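Print this page | E-mail this entry

January 2025 – curtain task, student project, Prondale

Two-arm controller restarted with yesterday's config. Start pose saved as 41. 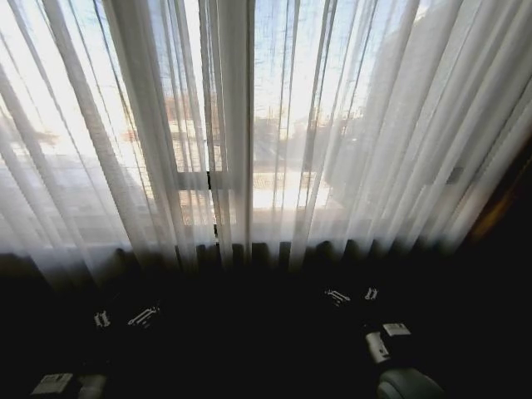 Exposure on the head camera is still set for the bench. With the bright curtains filling the top, the arms go almost black and only the white fittings stand out. Mostafa Fahmy to try a lower metering window.

Next, grasp check at 50 percent closing force – wrist view below.

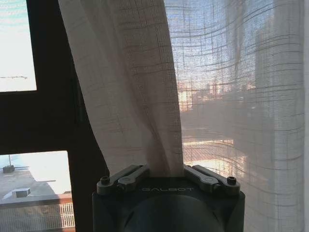
To do

Repeat at 65 percent. Log both to the Rotier folder.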